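**Graltwood courtyard garden: progress report to the Dunleavy fund**

June 20, 2018
Prepared by Lotte Aerts

You asked for a plain account of where the money has gone and whether I still think the garden can open on the terms we agreed. The short answer is that the ground work is mostly sound and I have doubts about much of the rest.

**Ground work and drainage**

Levov finished the trenching in May. The main drain runs to the street side as drawn, and the levels I checked matched the plan to within what I'd accept. The soil is another matter. Their survey called it "good loam throughout." I dug nine test holes and found rubble in most of them, down to the depth of a spade. Levov has agreed to clear the north bed at no charge. I have that in writing, and I have not seen anyone start.

**Planting**

The order stands at 800 plants, mainly ferns, sedges and low shrubs for the shaded end. Tarnivent delivered 88 as a first batch. The ferns are decent. The shrubs are smaller than the size we are paying for, and the supplier's claim that they will "catch up in one season" is the sort of thing suppliers say. I've held back payment on the shrubs until we agree on a price or get replacements.

I would also question the design firm's promise of a garden that needs almost no upkeep. Young plants under a south wall need watering through their first two summers. The maintenance line in the budget assumes one visit a month, and I don't believe it.

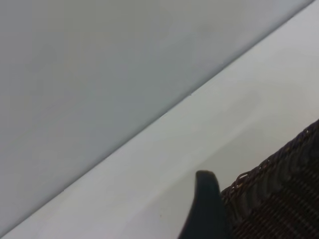
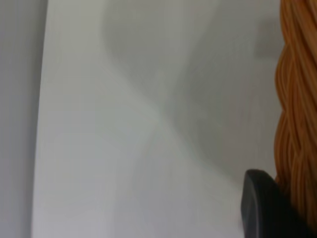
**Money**

Spending outside the main contract comes to $2726 so far. Most of it went to topsoil and the hire of a small digger, with the remainder on edging and stakes. The topsoil was not in the original estimate and should have been. I've asked Levov to share the cost, given what their survey said, and expect an argument.

The irrigation quote is still open. Tarnivent wants to put in timed drip lines on every bed. I'd rather see them on the south bed only and leave two outdoor taps for everything else – timers get knocked, and a dead battery in August would cost us more than a hose.

**Schedule**

The contractor's chart shows all planting done before the fall. That depends on the north bed being cleared, the second delivery arriving in one piece, and a summer that isn't too dry. I would plan on putting the shrubs in after the heat has passed and treating the earlier date as a hope.

**What I need from you**

- Approval to keep holding the shrub payment
- A decision on the irrigation quote, full or partial
- A second maintenance visit each month for the first two summers, or a clear no so I can cut the fern bed down to match

I have not signed off on the paving. The sample slab looked fine, but one slab tells us little about the pallet, and I want to walk on a finished section after rain first.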